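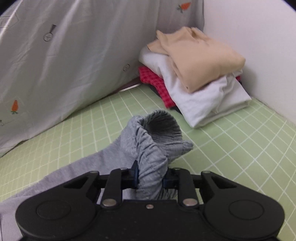 Edside winter clothing drive passes last year's total

21 Dec 2018

The winter clothing drive in Edside has taken in 2214 items with several weeks still to run, organizers said. Last year's drive closed with fewer than 2000.

Coats made up the largest share early on, but socks, sweatpants and other basics have come in faster since the start of the month. The drive asked for them by name this year after shelters in Edside and neighboring Clanden reported running short last winter.

Clothes are sorted by size at the former Cozma shoe store on Mill Street, which the building's owner is lending rent-free until the end of January. From there they go to two shelters, a family center and the school district's clothing closet.

So far 53 households have also asked for help directly through a form at the Edside library. Those requests are filled first. Most have been for children's coats and boots, and boots in the smaller sizes are now hard to find.

The laundry chain Lokano is washing donated items at no charge at its Clanden branch. It has agreed to take up to 600 pounds of clothing before the drive ends. Donors are still asked to wash what they can at home and to check the pockets.

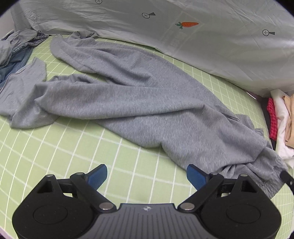

Gray sweatpants. Plain sweatpants and socks are on the drive's list of most needed items.

The drive can use adult sweatpants in all sizes, thick socks, thermal tops, gloves and hats. Socks and underwear for the shelters should be new and in the package. Used socks in good shape can go in the bin for the family center, which accepts them. Summer clothes, dress shoes and bedding are not being taken.

At the close of last week 197 coats were hanging at the store waiting to be matched with requests. Anyone who needs one can come in during opening hours and does not have to show proof of income or address.

Drop-off bins are at the library, the fire station and both Edside grocery stores. The Mill Street store is open from 10 a.m. to 4 p.m. and will close from December 24 through January 1. Bins at the library and fire station will be emptied during that time. The grocery store bins will not, and shoppers are asked not to leave bags beside them when they are full.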